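Towel folding

Towel folding is the household practice of bringing a dry towel into a flat and regular shape, so that it can be stored on a shelf, put in a drawer or hung over a rail. It belongs to the last part of the laundry work, after drying and before putting away. The practice is known in homes, hotels, hospitals and public baths, and the methods differ from one house to another.

Materials

Most towels which are folded at home are made of terry cloth, a woven fabric with loops of thread on one or both sides. The loops take up water well, but they also make the cloth thick, and a thick cloth does not keep a sharp crease. For this reason a terry towel is usually folded fewer times than a linen one. Flat woven kitchen towels can be folded very small and even ironed, but terry is seldom ironed, as the iron presses the loops down.

Many terry towels have smoother bands woven along the borders. These bands have no loops, or shorter ones, and they are of help to the person who folds, as they show where the edge runs when the cloth lies in a heap. A care label is often sewn into the hem. Some households fold so that the label is always inside.

Surface

A towel can be folded in the air, held under the chin or against the chest, and this is the common way with large bath towels. Smaller towels are more often folded on a table or bed. A covered surface, for example with felt or a thick cloth, holds the towel in its place while a corner is pulled. On a polished table the whole towel may slide along with the hand.

Procedure

The work on a table begins with finding a corner. A towel taken from the basket is as a rule twisted, and it is easier to find one corner and follow the edge from it than to shake the whole cloth. When the corners are found, the towel is spread and the surface smoothed from the middle toward the outside. After this the first fold is made, and the edges are brought together before the second one.

A small terry towel, crumpled and laid flat: 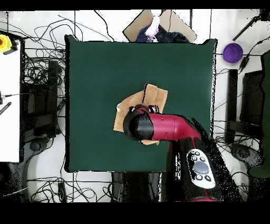
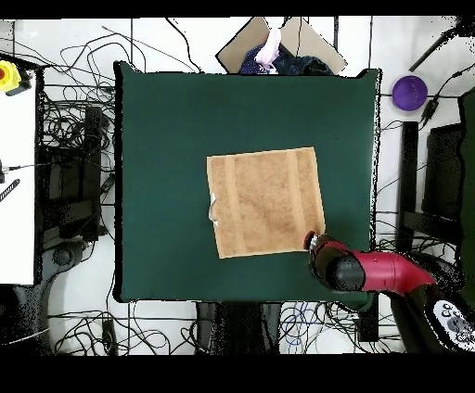
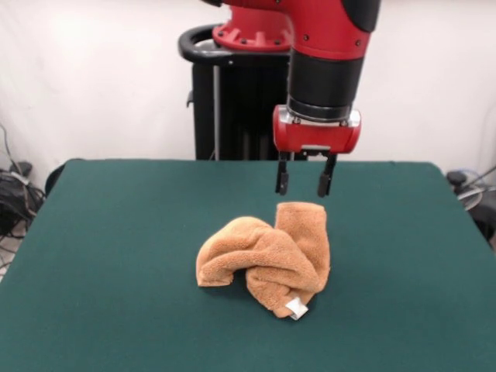
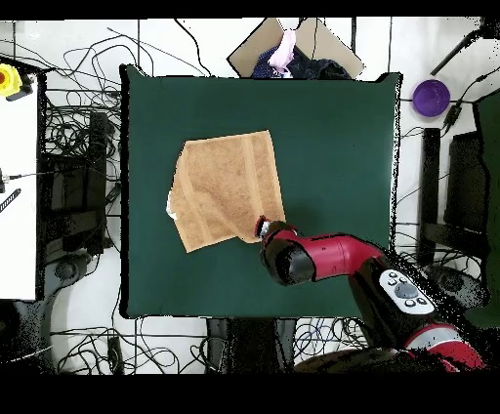
Konrad Lis disagrees with the advice to smooth a towel from the middle. In his opinion one should hold two corners and give the cloth a single strong shake, and only what is still wrinkled after that deserves the hand. He adds that terry which is smoothed too much becomes flat on one side, and that his own towels, folded in the air for years, are none the worse for it. The other side of the question is that a shake needs free space and that it spreads lint in a small room. Both methods are in use.

Common forms

The half fold is the simplest. The towel is folded one time across its length, and it is used mostly for hanging over a rail.

The quarter fold is made of two half folds, the second one across the first. It is usual for face cloths and small hand towels. The result is a small square with one corner where all the folds meet, and in a pile this corner is put to the front or to the back, but always in the same way, otherwise the pile leans.

The third fold, called also the hotel fold, brings both long sides over the middle, so that no loose edge is seen from the front. It takes more care, as the two side parts must be of the same width. Bath towels folded in this manner are then folded again across, in half or in three.

Rolling is not folding in the strict sense, but it is often described together with it. A rolled towel takes a smaller part of the shelf and is easy to pull out of a basket. It opens by itself if the roll was made loosely.

Storage

Folded towels are kept in piles, with the folded side facing outward. In deep shelves they are sometimes placed upright, like books. Open boxes are also used, above all for mixed small cloths which have no shelf of their own. A towel should be fully dry before it is folded, as the inner layers get no air and a damp one soon has a smell.

Fresh towels are commonly put at the bottom of the pile and the next one is taken from the top, so that all of them are worn equally. In a household with only two towels for each person this rule has little meaning.

See also: Terry cloth, Linen closet, Ironing, Napkin folding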